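Apr 4, 2025
By the Clurley Surfaces desk

Findetti prints wallcoverings for small hotels and rental apartments from a single plant in Isemness. Its archive holds 2,852 patterns, most of them bought with the stock of an older mill. The production manager, who asked to be identified by job title only, spoke to us about repeats, color matching and the orders that come back.

The first subject was repeat height. "People choose a pattern from a sample the size of a dinner plate," the manager said. "Then they order by wall area and run short." A large floral with a 28-inch repeat can waste most of a foot on every drop, depending on ceiling height. A small all-over print wastes very little. The plant prints the repeat on the back of each sample, along with the match type: straight, half drop or free.

Half drop causes the most phone calls. On a straight match, the motif lines up at the same height on every strip. On a half drop it is offset by half the repeat on every second strip, and installers who cut all their lengths in advance from one roll will find that half of them are wrong. "Cut from two rolls, alternating," the manager said. "We put that on the label in August and the calls went down."

Animal prints are a separate case. They look random and are not. The spots are drawn so that no row or diagonal can be picked out from across a room, and the manager said that this takes longer to draw than a floral. "You pin it up, walk back to the door and squint. If there is a stripe, you start moving spots." A print on a pale ground shows the fault sooner than one on a dark ground.

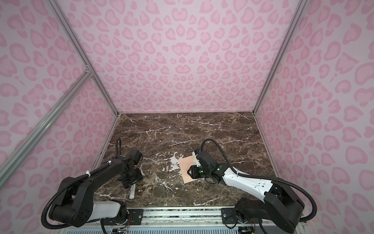
Pink leopard print on three sides, with a dark brown marble pattern underfoot.

Color was the longer part of the conversation. Findetti runs up to eight inks per pattern and mixes each batch by weight. Pinks drift more than blues at this plant, and the manager attributes that to the small share of red in the mix, where a weighing error of a few grams is visible on the wall. Every batch gets a number, and the company will not ship two batches against one order without a signed note from the customer.

Minimum runs were raised last year to 400 rolls for archive patterns. Smaller jobs go to a digital line, made by Zinchenko, that needs no cylinders but prints at a lower speed. Asked whether customers can tell the two apart, the manager said that installers can, by the edge. "The cylinder print has a slight ridge where the ink sits. Run a thumbnail over it."

The advice for anyone ordering now was to measure the height in four places, use the largest figure, and add one full repeat per drop - then keep the leftover roll, with its label, somewhere dry.

Related
Reading a roll label
Paste-the-wall or paste-the-paper
Isemness mill archive: the cylinder store
Marble patterns and where to hide the seam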